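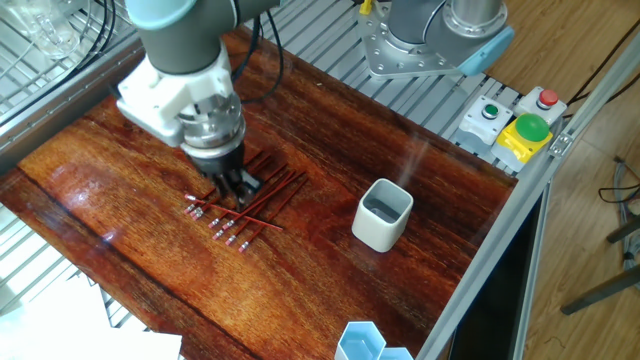
Handout 7: Desk Stationery and the Art of Putting It Away

October
By the course tutor, Practical Office Keeping

Last time we dealt with paper, which at least has the decency to lie flat. Pencils do not. A pencil is a small log, and left on a polished table it will behave like one, rolling until it meets a wall or somebody's tea. The subject for this session is the holder: what sort, how many, and which way up the contents go.

Start with the count. The stationery cupboard at Dostarier, where I learned most of what follows, held 96 red pencils on the day I was given the key and 2,000 by the time I handed it back. I had not asked for 2,000. I had ticked a box marked "gross" without knowing what one was, and then ticked it again. Please read the order form.

Working rules

1. Clear the pencils to one spot before you put any of them away.
2. Line them up so that the rubbers are all at the same end. This is dull and takes under a minute.
3. Choose the holder afterwards, when you know what has to go in it.
4. Load a few at a time. A fistful catches on the rim and you are back at rule 1.

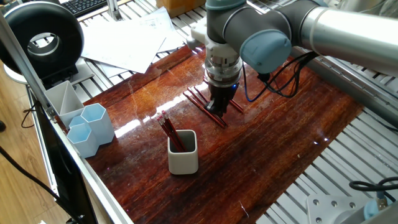

Which end goes up is the oldest quarrel in the stationery trade, and I have sat through it at two firms. The points-up party say you can see at a glance what needs sharpening. The points-down party say they would like to keep the skin on their palms. I am points-down, and the square holder on the table has its pencils in as I would have them, pink rubbers above the rim. The cost is that points wear against the bottom, so put a circle of felt in there. Grollel used to sell them ready cut. Scissors also work.

Note too the matter of lean. In a wide holder a few pencils will always slump to one side – fill it a little more, or use a narrower one. A square holder has the advantage that it can be pushed against a wall or another holder without leaving those silly gaps.

Holders compared

Square, single: good for one kind of thing. Will attract paper clips.
Hexagonal: sits neatly with its own kind. Buy different heights, short ones for stubs.
Tall with a divider: for rulers and anything you would otherwise lose. Label both sides.
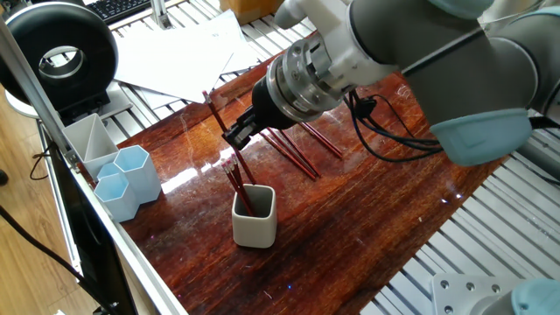

A reader of last year's handout wrote in to say that all this was upside down, that at Fallahi they kept every pencil flat in a drawer for years and never lost a point, and that a pot on a desk was simply an invitation to borrow. I have some sympathy with the last bit. The drawer, though, needs a liner and a owner who shuts it gently, and I have met few of either.

For next time: empty one pot at home, sort it, and bring a list of what was at the bottom.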